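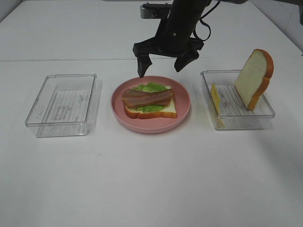
Ekow Arthur wrote: Could you put everything from the open day in one ticket, please? I've got three emails and a voicemail and I can't tell which stall is which problem. Also, did the arm ever stop on its own, or did somebody press stop?

Hi Ekow, sorry, that was me panicking! Right, all in one place now, ticket 3917, Grirnham open day, Saturday, September 15, 2018. This is the sandwich demo on the Ackah arm, running from the Gillix panel on the laptop.

And yes, it stopped on its own, twice. I never touched the button.

First stop was just after we opened the doors. Panel said "grip timeout", arm stayed where it was, visitors thought it was having a think. I cleared the message, sent it home and started the routine again from the top. Fine for ages after that.

Second stop, same message, only this time it wouldn't clear. Things I tried, in order:

Cleared it three times. Nothing.
Closed the panel and opened it again. It came back but showed the gripper as offline.
Unplugged the laptop end of the lead, counted to ten, plugged it back in. Gripper online!
Changed the timeout from 300 to 3000, which I found in the Fleludach notes (page 5, very small print).

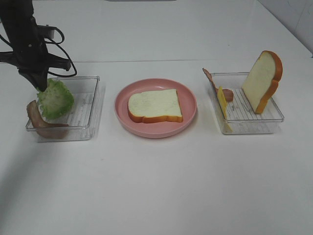
After that it ran right through to closing time, with a nice little crowd of children shouting instructions at it -- mostly about the bacon. I didn't change the speed or the grip force, and I haven't updated anything since.

What I don't know is whether the lead or the timeout fixed it, as I did both before trying again. Silly, I know. I can put the timeout back to 300 and run it on the bench if that helps you, just tell me how long to leave it going.

One other thing -- the log from the first stop is missing. The panel only seems to keep the newest one, so I've attached that. Is there a setting to keep them all? We've got the December visit coming up and I'd love to have it sorted well before then.

Status: open, waiting for Ekow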